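Five months with the Homstead utensil caddy and the fridge setup that came after it

I should start by saying I went into the new kitchen with a pile of loose chopsticks and no plan. They used to live in a drawer in my old place, sideways, all jammed together, and every time I opened it one would slide to the back and catch. So when Pomton had the Homstead caddy marked down to 35 dollars (it was 40 the week before) I grabbed it, and I'm glad I did!

It's a plain round holder, stainless steel with a punched pattern all over, and it holds so much more than I thought it would. I keep my whole bundle of wooden chopsticks in there with a couple of metal spoons, and it still stands up straight. My kitchen scale says 430 grams empty, so there's a bit of weight to it, and I can yank a spoon out one-handed without the whole thing coming along for the ride. The holes let air through, and I like that with wood. After a big wash I just drop everything in and walk off.

Complaints? A couple. Long spoons lean. If you put one in last it flops over to the side and rests on the wall, and no amount of fussing will make it stand up. The pattern also picks up grease if you park it too near the stove, so mine went to the back corner of the counter, next to the dish soap. Black counters show every single crumb, by the way, but I can't take stars off a caddy for that.

The same month I set up the fridge, and since people keep asking about both, they get one review.

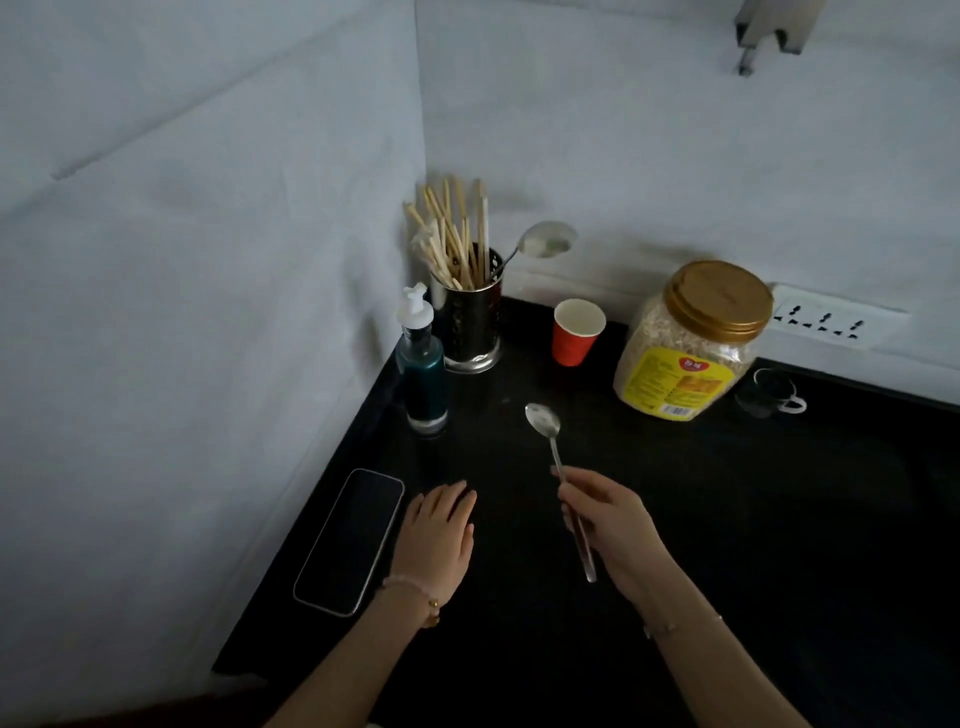
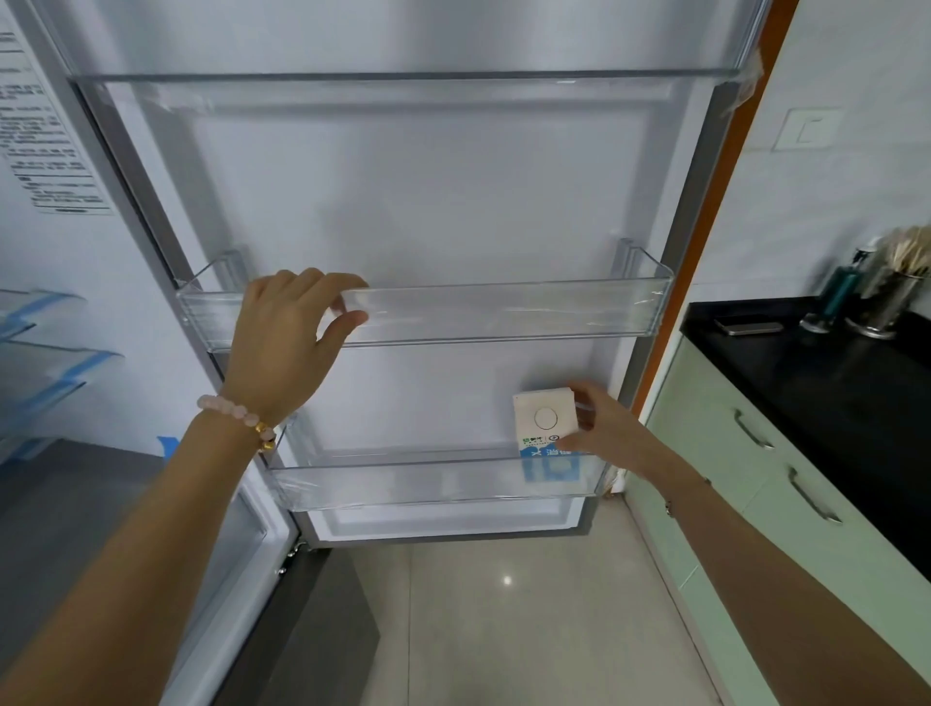 The fridge is a Moffat, bought through Jetonance, and the door bins are my favorite part of it. They're clear plastic, so you can spot the mustard from across the room, and they clip onto ridges molded into the white liner. Seating them takes a little wiggle. You hold the front lip, set the bin a touch high and press down until both ends sit level. My first try was crooked and I didn't notice until a jar of pickles slid to one end (it survived, thank goodness).

One gripe: the protective film. It clings to the rims and tears into skinny strips if you hurry. Get a corner up with a fingernail and pull slowly, and do it before the food goes in, not after, like I did with the lowest bin.

As for the fridge itself, it's quiet and it keeps lettuce crisp, and I have wiped that door down more times than I'd like to admit.

Caddy gets 4 stars from me, with one off for the leaning spoons. The bins get 4 too. If Homstead ever makes a taller version of the caddy I'd buy it the same day, and I'd probably give this one to my sister, who still keeps hers in the drawer.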